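3.2 What sellers write about bedrooms

Once I had the kitchens and pools out of the way, I turned to the rooms that get the least attention in a property listing.
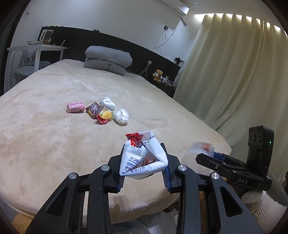 Bedrooms are where listing writers run out of steam, and I wanted to know how much that costs them. My set had 3943 listings, all resale homes, pulled from two portals, Zinutari and Simatari. I read the bedroom lines in every one of them (it took most of January, and I got very tired of the word "generous"). Of those, 1206 said nothing about the bedrooms except how many there were. I call these the bare listings from here on.

I should say how I decided what counts as a description. If the seller or agent gave any detail beyond the number – a window direction, a fitted closet, the floor it's on, even just "large" – I put the listing in the described group. Laiba Bangash went through a batch of the same listings on her own, and we disagreed mostly over "master bedroom." She thought the word "master" told a buyer something. I didn't, and after a long phone call we went with my rule, though I can see her side of it and I'd be happy for someone to run it the other way.

Figure 3. A bedroom with a large bed, a beige blanket and long curtains.

The simplest thing I looked at was how long a listing stayed up. I used a cutoff of 30 days, mainly so I could compare my numbers with the older work by Bognár, who used the same one. Bare listings were more likely to be still up at the cutoff, and that held for apartments and for houses. It got weaker once I split things by price, and at the cheap end it pretty much went away. My guess is that people shopping for a small, cheap place decide on location and monthly cost and will go see it whatever the text says, but I have no way to test that with what I've got.

The agents complicate things. Skada, which handled a big share of the apartments on Simatari, uses a form with a box for each room, so its listings almost always landed in the described group whether or not anyone had put much thought into them. I ran everything again without the Skada listings and the gap got smaller, but it didn't close. Parveen Durrani suggested I also drop any listing that had been taken down and put back up, and I did that too. It barely moved anything, so those listings are back in for the rest of the paper.

One thing I didn't expect was the order of the rooms. Writers who start with the bedrooms tend to write shorter listings overall, and they mention the yard or terrace less. I don't know what to make of that yet! It could be a habit of certain offices, and I only have office names for the Simatari half. I come back to it in Section 4, where I look at the opening sentence by itself and leave the rest of the text out.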